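Claltgate Valley Tourism Association
Minutes of the ordinary meeting, 2nd August

Place: meeting room of the Pira visitor house
Chair: Máté Vida
Present: the board, the representatives of the guesthouses and of the mountain hut, two guides, one guest from the bus company
Excused: the representative of the campsite

1. Opening and minutes of the last meeting

The chair opened the meeting and welcomed the members. The minutes of the last meeting were read and approved with one correction: the bridge which was closed in spring is the upper one, at the sawmill, and not the one at the church. The correction will be made also in the copy on the website.

2. Walking paths

The guides reported on the state of the marked paths. The path along the stream to the Oláh waterfall is in good order, except the last part, where the handrail is missing on the left side. Families with small children use this part very often in the summer. The guides asked that the handrail be repaired before the autumn rains, and the meeting agreed.

The ridge path to the Helis hut has new paint marks as far as the second pasture. Above the pasture the old marks are still there, but in fog they are difficult to see. It was asked if wooden poles would be better than paint. The hut keeper explained that the cows lean on the poles and break them, and he would prefer paint on the large stones. It was decided to continue with paint.

There was a longer discussion about the shortcut through the beech forest. Many visitors find it on their telephones, although it is not a marked path and it passes through private land. The owner is not against walkers but he does not want bicycles. A small sign will be put at both ends. The text of the sign will be sent to the owner before it is printed.

3. Valley map

The present edition of the walking map is almost finished. The printer has made an offer for 4,000 copies on the same paper as before. One guesthouse representative asked for a stronger paper, as the folded corners open after a few days of use. The chair will ask for a second price.

It was also noted that the height of the highest lookout is given differently on the map and on the board in the car park. The map says 3,031 feet and the board gives another number. The map is correct. Heights in the new edition will be given in metres first and in feet after.

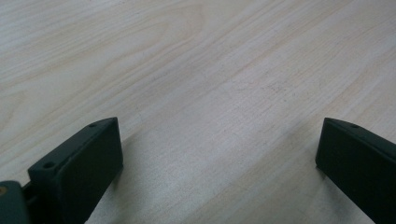 4. Summer bus

The guest from the bus company informed the meeting that the morning bus from the railway station is well used, while the last bus in the evening often goes back with very few passengers. The company proposes to move the evening departure from the lake to one hour earlier. The hut keeper was against this. Walkers who come down from the ridge would miss the bus and would have to telephone for a taxi, and in the valley there is only one.

After discussion it was agreed that the evening bus stays as it is until the end of the season. The guesthouses promised to tell their guests about it at breakfast and to hang the timetable near the door. The company will send new timetables with larger letters.

5. Guest card

The guest card gives a reduced price at the museum, the lake boats and the swimming pool. The board proposed to add the summer bus for guests who stay three nights or more. The cost for the association would be about 65 euros for each day of service. The guesthouses were in favour. The hut keeper asked if hut guests, who usually stay for one night only, could also have the card. No decision was made, and the point is moved to the next meeting.

6. Winter season

The cross-country ski tracks will be prepared from December, if there is enough snow. The farmer who lends the lower meadow asks again for 50 euros per week and for the fence to be put back in the same place afterwards. Last spring one gate was left open. The meeting accepted the price and the board will write to him with an apology for the gate.

Snowshoe tours will start from the visitor house, as last winter. The guides ask that guests register until noon of the day before.

7. Other matters

The bench at the chapel needs a new board. One of the guides will do it.

The key of the lower toilet at the lake is missing. Whoever has it is kindly asked to bring it to the visitor house.

The date of the next meeting will be sent by e-mail. The chair thanked the members and closed the meeting.

Minutes approved by: Máté Vida, chair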